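## The January Litter Pick, and Why I'm Already Looking Forward to the Next One

What a morning! We met at the Hundska Street footbridge at 8:30, in the kind of cold that makes your teeth hurt when you breathe in, and 16 of us turned up anyway. By noon we had worked our way down both banks of the creek as far as the old Dreltura warehouse, and I came home muddy to the knees and completely happy.

If you haven't walked that stretch lately, please do. The willows are bare, so you can see straight through to the water, and there was a heron standing on the gravel bar for most of the first hour. It didn't care about us one bit. Somebody had brought a thermos of cider (thank you, whoever you are, I never did find out) and we stood under the bridge passing cups around until our fingers worked again.

Now for the trash. We filled 2 more bags than last winter, and most of it was small stuff. Everyone remembers the shopping cart and the office chair, but those come out in five minutes with a rope and a few strong backs. It's the wrappers, receipts and napkins that take all morning. They blow off the Chu Plaza parking lot, catch in the brambles, and break into smaller and smaller bits until you're picking at the ground with your fingertips. I spent twenty minutes on one patch of blackberry no bigger than a kitchen table, and I loved it, which probably tells you something about me.

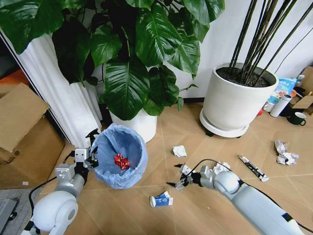

The sorting went much better this time. We set up two tarps at the trailhead, one for cans and bottles and the other for everything that has to go to the landfill, and people tipped their buckets out as they came up the path. Last year we tried to sort everything at the end, with cold hands and a freezing wind, and half of it blew straight back down the hill. Doing it as we went meant we were packed up before lunch. We took 157 cans and bottles to the redemption center, and the money is going toward new grabbers. The old ones have been repaired with so much tape that they hardly close!

A few things to know for next time:

- Wear boots that come up past the ankle. The lower path floods after rain, and sneakers won't cut it.
- Bring a bucket if you own one. They're so much easier than bags in the brambles, and they don't rip.
- Kids are very welcome on the upper path. Please keep them off the bank below the culvert, where it's steep and slick.
- Leave glass and needles where they are and call one of us over. We carry a hard container and thick gloves.

The next pick will be in March, starting from the Olero Avenue end, which we haven't touched in a couple of years. I walked it last week and there's a good deal to do, especially behind the bus shelter. There are also snowdrops coming up all along the fence, hundreds of them, and they should be past their best by then but the daffodils will be out. Parking is easier on that side too.

Sign-up is on the sheet by the library's front desk, or you can just show up at the bus shelter at 8:30. I'll bring the cider this time.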